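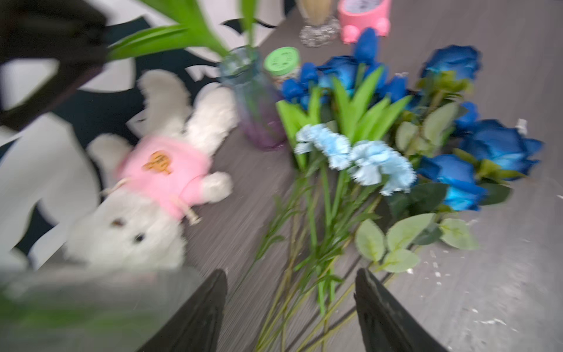 Questions people keep asking me about fake flowers

I've been making arrangements out of artificial flowers for five years now, first for my own windowsills and then for friends, and then for friends of friends who don't always say thank you (you know who you are). The same questions land in my inbox over and over, so I finally put my answers on one page. I'm not a trained florist. I just have a lot of stems and a closet that won't close.

Do fake flowers have to look fake?

No! The flowers are usually fine. What gives them away is how they're put in the vase. They come out of the box squashed flat and straight as pencils, and most people leave them like that. Spend a few minutes bending every stem a little, and turn some of the heads so they aren't all staring at the sofa. Real tulips flop and lean all over the place, so let yours do it too.

Carnations are the easiest ones to get away with, by the way. Real ones already look a bit like tissue paper.

How do I get the creases out?

Steam. I hold the bloom over a kettle that has just boiled, well above the spout, and tease the petals open with my fingers once I've moved it out of the steam. Go slow, and try one petal at the back first. Some of the cheaper plastic ones curl up and never forgive you. Hair dryer on low works for leaves.

What about dust?

Oh, the dust. I do mine twice a year, once in November before the heating makes everything worse and once whenever I get ashamed of them in spring. Soft paintbrush first, then a barely damp cloth if they need it. I don't dunk fabric flowers in the sink anymore. I did it once with a bunch of dark red roses from Brida and the water went pink, and so did the white ones I'd put in with them.

Plastic and rubbery ones are tougher and can have a quick rinse. Stand them upside down over a towel afterward, or the water runs down into the wire and you get rust at the bottom.

How many kinds should I mix?

I stick to two kinds in a small vase and four in a big one. More than that and it starts looking like a hat. If you're nervous, keep to one color family and change the shapes, so something ruffly next to something smooth. Blues are trickier than people expect, because a strong blue can look very dyed. A paler one nearby calms it down.
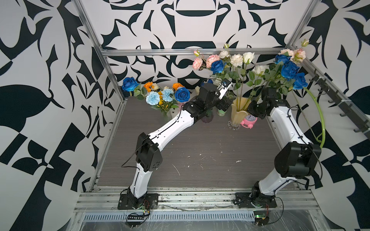 Finbarr Coughlan wrote in to say that two kinds is stingy, and that a small vase can take a third if the third is only greenery. He has a point and I've started doing it. He also thinks I'm wrong about blue, and that it only looks dyed under kitchen lights, so move the vase before you blame the flower.

Can I cut the stems?

Yes, but not with your good scissors, please. There's wire in most of them. I use Werketti side cutters that live in the kitchen drawer, and I've had the same pair since I started. Before you cut, try bending the bottom of the stem back on itself. It props the flower at the right height, and you can undo it later if you move it to a taller vase. I've regretted plenty of cuts and never once regretted a bend.

Should I put water in the vase?

I get asked this more than anything. In a clear glass vase I sometimes do, just an inch or so, when guests are coming. Then I tip it out the next morning, or the paint starts coming off the stems. For a vase you can't see into, skip the water and drop in some gravel for weight. Top-heavy bouquets go over very easily if you have a cat. Mine has taken down the Drakos jug four times and it still hasn't broken, so full marks to Drakos.

Where do you buy yours?

Mostly Brida for single stems and Hundum for anything leafy. Thrift stores are great for vases and terrible for flowers, in my experience, as the flowers have usually spent years in somebody's bathroom. Buy one stem before you buy a dozen, and look at the back of the leaves. If they're shiny on both sides I put them back.

Do they fade?

They do, especially purples and anything dark. A south window will bleach one side of a bouquet over a summer. I turn mine around whenever I water the real plants next to them.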